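Can a robot do my ironing pile yet?

I do the washing on a Sunday, and by six in the evening there is a heap on the bed that I have to move before I can get in it. Every Sunday I think the same thing, which is that we were promised machines for this. I have a machine that washes, one that dries and a little round one that eats the fringe off the rug. So where is the one that puts things away?

I got properly stuck on the question in February after an evening at Plonelard, the community hall near us that puts on talks in winter (bring your own mug). The speaker was Rachid Ragab, who used to work on packing lines, and he had brought his friend Müzeyyen Uysal along because she knows laundry. She ran the finishing room at a hotel laundry called Karaca and has probably handled more pillowcases than anyone I'll ever meet.

What she told us is that the big laundries have had machines for flat things for ages. Sheets, towels, tablecloths. Theirs got through 600 pillowcases an hour on a good day, with 2 people feeding it. But feeding it is the bit! Someone still has to find a corner in a tangled heap, and then the other corner, and hold them both up. Her staff did that without looking, while arguing about the radio.
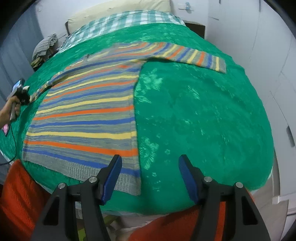
Jumpers are my own worst job, and I asked about them specifically. Rachid laughed, not unkindly. A box is the same shape wherever you pick it up, he said, and a jumper is a different shape every time you touch it. You have to know which lump is a sleeve, get hold of the end without dragging the rest along, bring it across and then do the other one. Stripes like those grey-blue and orange ones might at least give you something to follow, because you can see when a sleeve has gone on the skew, but then along comes a plain black one and you're back to guessing. And then there's the thickness. That wide ribbed hem wants folding quite differently from a shirt tail, and my hands know it before I do.

I went home and looked up what you can buy. There's a thing called the Nulix, which costs 825 pounds and folds shirts, as long as you clip each shirt on the front by its shoulders, the right way up and buttoned. By the time I've done that I've done most of the folding. The Iltow is cheaper, but it wants everything laid flat first and it won't take anything chunky. No jumpers, then. No fitted sheets either, though I can't really hold that against it.

Müzeyyen's guess was that we'll get something slow before we get something good. She'd be happy with slow. If it took all night over one basket, who cares, you're asleep. I hadn't thought of it like that — my dishwasher takes over two hours and I've never once stood there timing it.

What would I pay? I said 200 pounds on the way out and Rachid laughed again, a bit less kindly this time. I might go up a bit if it paired socks.

Anyway, it's ten past nine and the heap is still on the bed. Jumpers first, I think, then the towels.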